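Open days should show the boring jobs

I went to the Zanside open day in December expecting to be sold something. There were 33 of us on the one o'clock tour and most, like me, had come from the warehouse side of the grocery trade. The program promised welding cells and a palletizer from Baert, and we saw both. They were fast and loud, and I had forgotten them by the time I got back to the car.

What held me was a bench where robot arms were working with artificial fruit and a plastic bag. I stayed there for 13 minutes and missed the coffee.
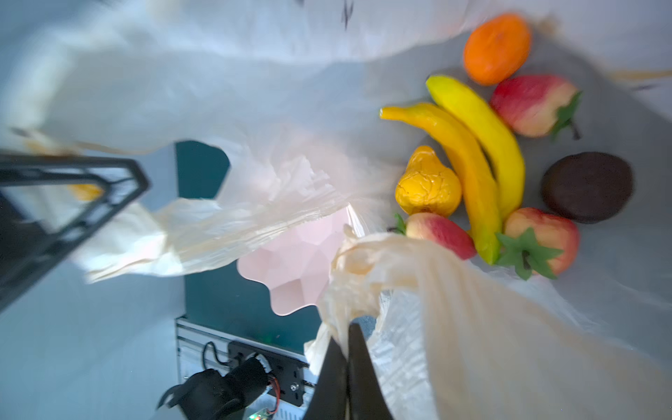
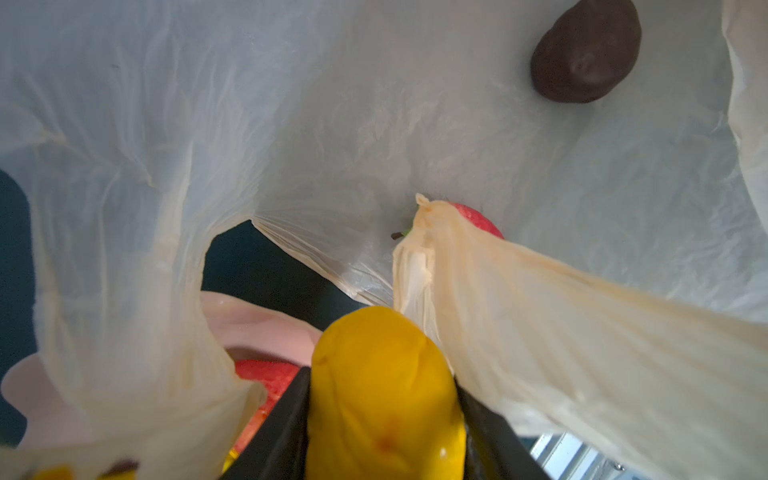

Fruit and plastic bag, gripper-level views
Etness Handling Club - Visits and Opinion

A bag is a rotten thing to handle. It has no fixed shape, it folds over whatever is in it, and it lets enough light through to confuse anyone about where the edge is. A kid of six manages it without thinking. Murray McKinnon, who led our tour, told us his group had logged 600 attempts and still would not put a success rate on the wall. I respected that more than anything on the welding floor.

Some of our group thought it was a poor show, and one fellow called it a toy grocery run. I think he had it backwards. A palletizer does a job we already understand. Bagging is where our people spend their shifts, and a supplier willing to let visitors watch it being worked on slowly is giving us useful information.

I would ask Vonano, who host the next visit, to do the same. Put the hard bench near the door, and give us time to stand at it.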